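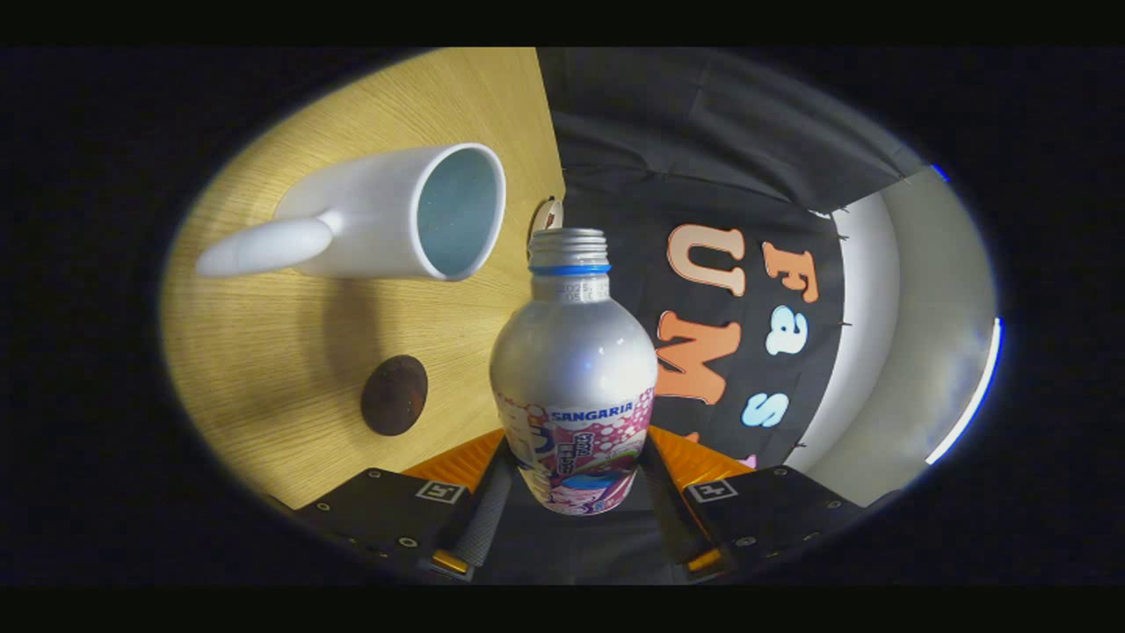
3 min read

Clearing the Table: Frequently Asked Questions

These questions come in most often from people renting desks and kitchen space at Zasorgate. Answers by Ishbel Cowie, front desk.

Where do mugs go when I'm done?
In the dishwasher next to the sink, top rack, open end down. If it is full, rinse the mug and stand it on the drainer. Please don't leave mugs lying on their sides on the table. They roll, and the handles chip.

Do I have to use the house mugs?
No. You can bring your own, but write your name on the bottom. Mugs with no name go on the shared shelf at the end of the month.

What do I do with an aluminum drink bottle, like a Sangaria?
If there is still some drink in it, screw the cap on and put it in the fridge door with your name on it. If you have finished it, empty it into the sink, rinse it and put it in the metals bin. Printed labels can stay on.

Do the caps go in the same bin?
Metal caps do. Plastic ones go in the trash at our site. The Lostham building has a different hauler, so read the sign over the bins there.

Can I leave fruit out?
Whole fruit is fine in the bowl on the counter. Kiwis and other small fruit get knocked to the floor if they sit loose on a table - use the bowl. Cut fruit goes in the fridge in a closed container.

How do I wipe down the wood tables?
Damp cloth, then a dry one. Don't use bleach spray or scouring pads. If a cold bottle has left a ring, wipe it right away and tell the front desk if the mark stays.

When does the table need to be clear?
By 6 p.m. The cleaners do the floors and tables after that, and they don't move personal items.

What happens to things left behind?
They go in the gray crate under the coat hooks for 21 days. Opened food and drinks are thrown out the same night.

I broke something. Do I pay for it?
Not for a mug or a glass. Wrap the pieces in newspaper and put them in the trash, not in recycling. For damage to a table, see Ishbel in room 212 - small scratches can usually be sanded out.

Last updated in July.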